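I've been thinking a lot lately about Farhad Parsa's old Goredham tapes (nine songs, all of them sung a little too close to the microphone), and I keep coming back to how much I love the coughing and the chair creaks.

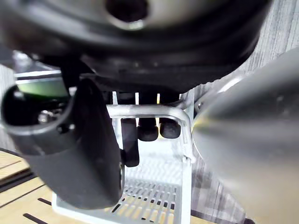
The Asadi reissue scrubbed most of that away, and I do understand why, I really do, but the poor man sounds as if he's singing from inside a refrigerator! Give me the hiss any day. I still play my worn-out cassette every February, usually with soup.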